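Search this site Go

How to record a check-in inventory for a let property

An inventory is the record against which any deposit deduction is judged. Without one, a landlord has little to put before an adjudicator. The steps below are those used at Vuvstead for unfurnished and part-furnished lets.

1. Complete the inventory after cleaning and before the keys are released. Read all meters at the same visit.

2. Work room by room, clockwise from the door. Record ceiling, walls, floor, windows, fittings, then contents. A two-bedroom flat usually produces nearly 140 lines.

3. Give each line a condition and a cleanliness grade. Avoid "good" on its own -- write "two scuffs below switch, otherwise unmarked".

4. Number photographs to match the lines. Keep the original files, with their dates intact, in two separate places.

5. Send the tenant a copy and set a date for written comments. Attach the comments to the inventory; do not alter the original text.
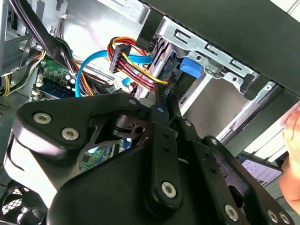
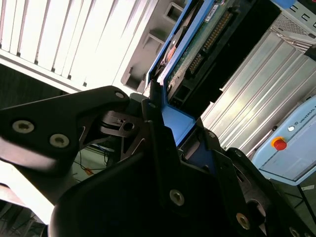
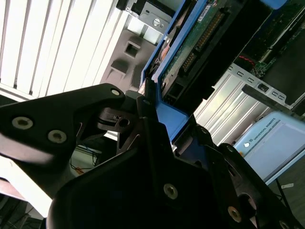

6. At check-out, use the same document and the same order. Enter the new condition beside the old one, and allow for fair wear and tear before proposing any deduction.

Comments (3)

Ilidura: Does step 5 apply if the tenant never replies?

Vuvstead: Yes. Keep proof of sending and note that no comments were received.

Szulc: Ours ran to 127 lines and the loft was still missed. Worth adding to step 2.

Contact us | © Vuvstead, March 2022 | Back to top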